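Budgeting for a first arm cell: what should I price besides the arm?

Posted in Equipment and Purchasing, 26th June

Skarphéðinn Ketilsson

We are a small test kitchen that does product trials for food brands. I have been asked to put together a budget for one robot arm that would pick up bottles, eggs, produce and small utensils from a counter and set them down again. The work is repetitive and we do it all day.

I have a quote from Vavomard for a used arm with a two-finger gripper, and a second quote from Sarnetti for a new one. Neither says much about what else I will need. The Sarnetti quote has a line for "integration" at 2756 with no breakdown. Vavomard lists nothing at all, and that worries me more.

My questions are what I am forgetting, whether the arm should go on the counter or on its own stand, and whether it is worth paying for simulation work before we order. We have a January deadline for getting it running, and I would like to go back to my manager once and not three times.

Ditte Bergmann

Ask Sarnetti for the breakdown in writing before you do anything else. If they can't give you one, treat the number as a guess. On our last purchase the line called integration covered mounting and one day of setup, and the fingers, cabling and training were all billed later.

Lines I would put on the sheet:

Arm and controller
Gripper, plus a spare set of fingers
Stand or pedestal, with bolts and leveling feet
Wrist camera or other sensor, if you want one
Electrical work
Safety assessment
Training for two people
Shipping, both ways if it is a rental or a trial
Service contract, first year

Used arms can be fine. Get the service history and find out if the software license moves to the new owner. That second item can cost you more than you saved.

I would not bolt it to the counter. You will want to clean the counter, and sooner or later you will want to replace it.

Aksel Hallgrímsson

just buy the new one. used gear is always somebody else's problem

Ruoxi Zou

I'll take the simulation part, as that is most of what I do at Daltutia.

Yes, pay for it, but keep it small. For a counter job like yours you want answers to a few buying questions: how far the arm has to reach, where the base should stand, how tall the stand is, and whether the elbow has enough room near a wall. You can get those from a plain model of the room with your own items in it. We charged 2424 for the last one of these and it took two weeks. The client moved the planned stand to the other end of the counter as a result – that was a change on a drawing and cost them nothing. Moving it after the floor has been drilled is another matter.

A few things to settle before you hire anyone:

Measure the counter and the walls yourself. The corner is where people get caught. An arm that reaches the back of the counter on paper may have its elbow swinging well out to the side when it gets there.

Make a list of the real items, with weights. A bottle held by the neck is a different job from an egg, and one pair of fingers may not do both well. Budget for the second pair now. A tomato sits somewhere in between, and a spatula lying flat can be the hardest of the lot.

Decide what stays out on the counter. If the toaster is always there, it goes in the model, and so does anything else the arm has to get past with a bottle hanging from it.

Ask for renders from more than one side. One view can hide a tight spot, and your manager will follow pictures more easily than a reach table.

On the stand, I agree with Ditte. A separate surface beside the counter also lets you try the arm in another spot later. Do leave some money for the fixing, as a stand that rocks will ruin your repeatability.

Two renders of a counter job with a bottle pick, so you can see the sort of thing to ask for:
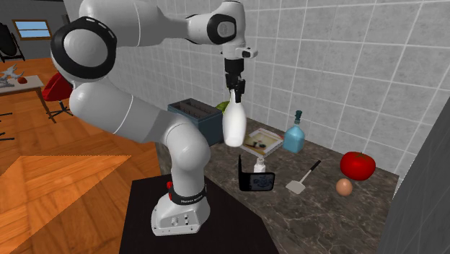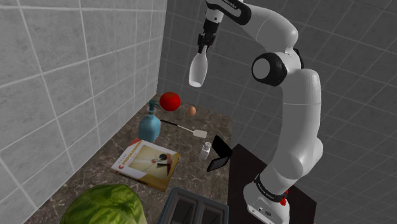

Both renders: arm based beside the marble counter, white bottle held by the neck.

As for new or used, the model won't settle that. It will tell you if the reach is enough, and then you can compare the two quotes on price and support. Check that both arms have the same reach first. I have seen people compare a short arm with a long one and think they had found a bargain.

Skarphéðinn Ketilsson

Thanks, this helps. Sarnetti has now sent the breakdown, and training is not in it. I am adding lines for training, a stand and a second set of fingers, and will ask for a price on a room model before I choose between the two. Does the safety assessment have to come from the seller, or can we hire our own person?

Ditte Bergmann

You can hire your own. Get them in before the stand is fixed down, and ask whether they charge for a return visit. Ours did.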